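**Ticket: Fliltberg cell, table-clearing task - stops and rule questions**
**Status:** open, waiting for an answer on item 4
**Priority:** normal
**Opened in:** September

### Summary

The two-arm unit stops with "workspace rule violated" during the desk tidying task. The message comes before any contact with the objects. After a restart the task runs again for a while and then stops in the same way. I am writing down all that I checked, so the next shift does not need to repeat it.

### What the rule sheet says

Our sheet for shared spaces (Radonjić, second edition) has these points for tabletop work:

- Only one arm may be inside the middle zone of the table at one time.
- The waiting arm stays open and still, at least 100 mm above the surface.
- Arm speed is limited to 200 mm per second when the floor zone is not clear.
- The floor tape must agree with the layout file.

I always believed we follow all of them. Now I am less sure.

### Log

**09:10** - Started from a cold boot. The joints went to home position, no warnings. The emergency stop was tested on both sides and it works.

**09:25** - First run. The object list for this task is the cup, the markers, the grey block, the plate with the tissue, and the tissue pack. The stop came while the left arm was working with the cup and the right arm was waiting. 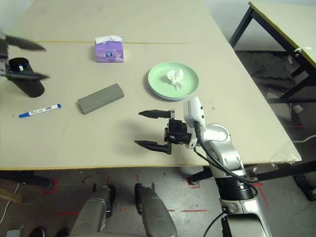
The log file gives the right arm as the reason, not the left one. It says the waiting arm was inside the middle zone. In my opinion this is correct according to the rule, but the task script has the waiting position saved there, so the script and the rule sheet are against each other. Somebody probably saved this position before the second edition was introduced.

**09:50** - Compared the waiting position with the layout file. The zone border in the file is 20 mm wider than in the first edition. The old waiting position was just outside of the border and now it is just inside. This can explain why the stop does not happen every time: small differences in the arm position are enough.

**10:15** - Measured the floor tape against the layout file. The tape fits to the drawing. I did not move the table.

**10:30** - Checked the speed limit. It switches to the lower value when the floor zone is entered, as it should. Please note that the stop message is the same text for speed and for position, only the code at the end of the line is different. I lost some time with this. I would ask Brerkia to change the text in the next version of the controller.

**11:05** - Second run, lower speed from the beginning, same waiting position. I wanted to see if the marker part of the task also gives the stop. 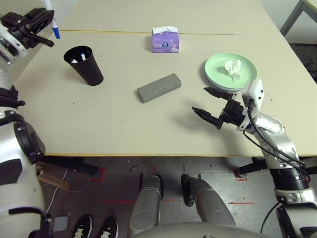

Same code, same arm. So the speed has no influence, and I also don't think the object being handled is important. I tried once more with the zone check set to "warn only" (allowed by the sheet for a maximum of 4 runs, with a person at the stop button, and I wrote it in the book). The warning was there again, and the task continued to the end without other messages.

The zone check is back to "stop" now. Please do not leave it on "warn only" to finish the work faster.

### Also checked, no problem found

- Gripper calibration on both sides.
- Camera position at the head. The values are the same as after the last service.
- Cables of the right arm. They have enough length for the full reach. I moved the arm slowly by hand through the range and nothing was pulling.
- Andent safety relay, self-test passed.

### Proposed correction

1. Save a new waiting position for the right arm, farther from the middle of the table.
2. Add the edition number of the rule sheet to the header of each task script. If the numbers are different, the script should refuse to start.
3. Look through the other scripts for the same old position. There are more than 20 of them, so it will need some hours.
4. Decide if "waiting" in the rule sheet means only a stopped arm, or also an arm that is open and slowly adjusting. The text can be read both ways. I read it the strict way until I hear something else.

### Update, afternoon

**14:20** - Item 1 is done for this one script. Ran the task again with the zone check on "stop", no message. I would not close the ticket after one good run.

**15:40** - Item 2 is tested on my copy only. The check works but it also refuses scripts where the header has an extra space at the end. I will correct this before I share it.

Item 3 not started. For item 4 I sent the question to the people who keep the sheet and I attached the log file from 09:25.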